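# Chapter 4: Keeping Stock of Small Parts

Most small workshops run out of the cheap things first. A repair shop may have a well-kept list of its motors and power supplies, each with a price and a supplier, and still stop work on a January morning for want of a washer. The motors are on the list because they cost money. The washers are left off because they don't, and so the only record of them is the drawer they sit in.

This chapter deals with the storeroom. Chapter 3 covered buying: how to compare suppliers, read a quote and place an order. We now follow the goods through the door and look at how they are received, labeled, stored, issued and counted. The examples come mostly from one business, the Lynch repair shop in Wilton, which services sewing machines, clocks and small kitchen appliances. It is a useful case for a beginner because it is small enough to understand in full. The shop has 14 employees and one storeroom with a single door.

## 4.1 What counts as stock

Stock is anything a business holds so that it can be used or sold later. In a repair shop it falls into a few groups. Spare parts are fitted to customers' goods. Consumables, such as oil, solder and cleaning cloths, are used up in the work. Finished goods are items ready for sale, and many repair shops have a shelf of these near the counter. Tools aren't stock, since they stay with the business after the job is done, but they are often kept in the same room and so get mixed up with it.

When Muireann Hegarty took over the Lynch storeroom, she began by writing down every kind of part on the shelves. Her first list had 284 lines. After she had merged the duplicates, which had been entered under different names by different people, 155 lines were left. One kind of spring had been listed under its size, under the machine it fitted, and under the name of a supplier that had closed.
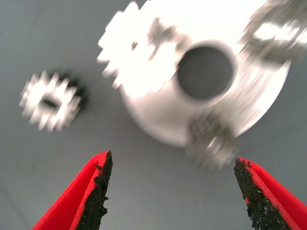

Why should a part have only one name in the records?

If the same part appears under two names, each line shows a part of the quantity and neither shows the whole. The person ordering sees a low figure and buys more, while a full box sits on the shelf under the other name.

The usual remedy is a part number. It doesn't need to carry any meaning. Some businesses build the size, material and supplier into the number, and this works until one of them changes. Hegarty used plain numbers in order of entry and put the details in a separate description column.

## 4.2 Units and packs

A second source of error is the unit of count. Suppliers sell small parts singly, in packs or by weight, and the invoice will use whichever unit suits the supplier. The storeroom should choose one unit for each part and keep to it. For most spare parts this will be the single piece. For very small items that are used by the handful, the sealed bag may be more practical.

The Lynch shop buys its fasteners from a wholesaler named Ditivel, which invoices by the pack. Darragh Quinlan, who received deliveries at the time, entered the number of packs as the number of pieces. The records for those lines were wrong for almost 4 months, and the shop reordered screws that it already had. The correction took an afternoon. Conversion from the supplier's unit to the storeroom's unit is now done at the receiving bench, before anything goes on a shelf, and both figures are written on the delivery note.

## 4.3 Paper or software

Either will do at this size. The shop used card records for years and later moved to a stock program called Flondemlow. Hegarty kept the cards for one more quarter and compared them with the screen at each month's end. Where the two disagreed, she counted the shelf and corrected both.

Students sometimes expect software to fix a poor record. It copies the record it is given. Duplicate names and mixed units should be cleared up before the data is moved, and the work goes faster with the parts in front of you.

**Terms introduced in this section:** stock, consumable, part number, unit of count, delivery note.

Section 4.4 sets out the steps for receiving a delivery. Before you read it, find a delivery note or packing slip from any recent order and keep it beside you.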